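Monday, December 16, 2002

**Sostlow repair night is back in January**

Good news from the Sostlow hall: the furniture repair evenings are on again after the holidays! I stopped by last week and Pouran Ghasemi told me they've fixed 442 pieces since October, mostly stools, kids' tables and wobbly chairs. The Grandel hardware store chipped in $3,000 for parts and tools, and jar sales brought the total to $3,540, so it stays free for everybody.

Bring whatever you've got – but please bring all the legs (somebody always leaves one in the garage). 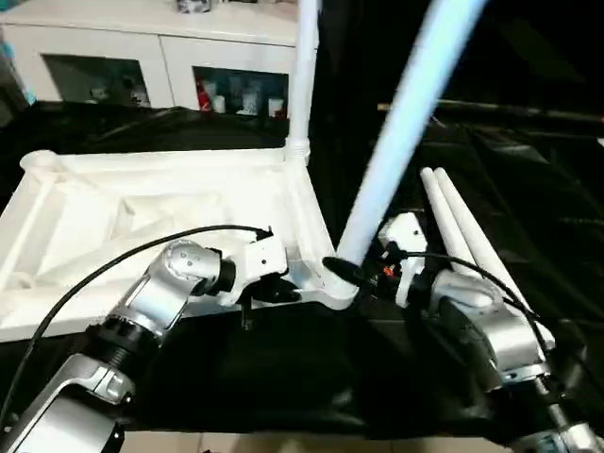
Plastic stuff is welcome too, and Pouran has a soft spot for it. She likes to work over a dark cloth so the little caps don't roll away, and a white base with triangle ribs like this one shows up nicely on black. Legs don't have to match, either – light blue next to white is fine by me! Doors open at six, and there's coffee.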